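How to Line a Shelf or Cabinet With Patterned Paper

By Tuva Isaksson
Updated February 2026

Lining paper covers stained or scratched panels and can be changed when you get tired of it. These steps work for bookcases, kitchen cabinets, and closet shelves. A single bookcase takes an afternoon, plus drying time if you use paste.

What you need

Patterned paper or peel-and-stick vinyl
Tape measure and pencil
Metal ruler
Craft knife with new blades
Plastic smoothing tool
Mild dish soap and a soft cloth
Fine sandpaper, 200 grit or higher
Wallpaper paste and a brush (paper only)

Step 1. Empty and clean

Take everything out, including loose shelves and hooks. Wash the panels with warm water and a little dish soap. Kitchen cabinets usually need a second wash near the stove. Let them dry overnight.

Step 2. Sand and fill

Go over glossy paint lightly with the sandpaper. Fill screw holes and dents, let the filler harden, and sand it flat. Wipe off the dust with a damp cloth. Thin paper shows every bump underneath.

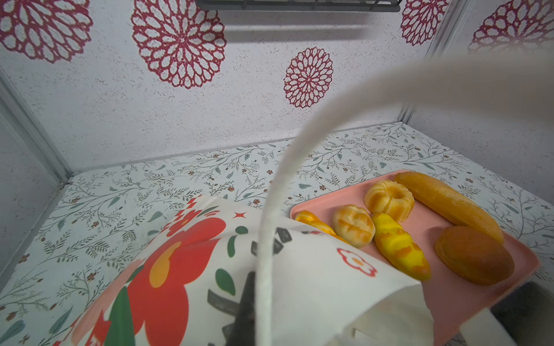
Step 3. Measure each panel

Measure the height in two places and the width in two places. Older furniture is rarely square, and the back of my Trenlow bookcase is wider at the bottom than at the top. Write down the larger number and add 2 inches to it for trimming. Label the back of each piece as you cut it.

Step 4. Plan the pattern

Start with the back panel. Find its center, draw a light vertical line, and hold the paper up before you cut. With a large repeat, decide whether you want a full motif in the middle or a gap in the middle. Then match the side pieces to the back as well as you can. The match in the corners will be off a little with most papers. I used a roll from Pastitico with a 24-inch repeat and lost a good part of it to matching, so buy extra if your repeat is that long.

Step 5. Hang the back panel

For peel-and-stick, peel back the top few inches of backing only. Line the paper up with your pencil mark, press it down, and work toward the bottom, pulling the backing away as you go. Smooth from the center out.

For plain paper, brush paste on the panel and not on the paper unless the label says otherwise. Leave the top edge long and trim it last.
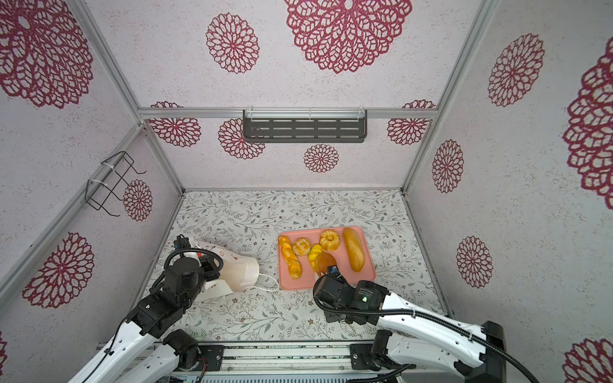 Step 6. Do the sides, then the bottom

Let the side pieces overlap the back by a quarter inch, then cut through both layers along the corner and remove the scraps. Change the blade after every two or three cuts. The shelf surface goes in last. Use vinyl there if it will hold dishes or jars.

Step 7. Trim and let it set

Run the ruler into each edge and cut against it. Press any lifted corners with the back of a spoon. Wait a full day before putting things back, longer if the room is damp.

Removing it later

Warm vinyl with a hair dryer on low and pull slowly at a flat angle. Pasted paper comes off with warm water and a sponge.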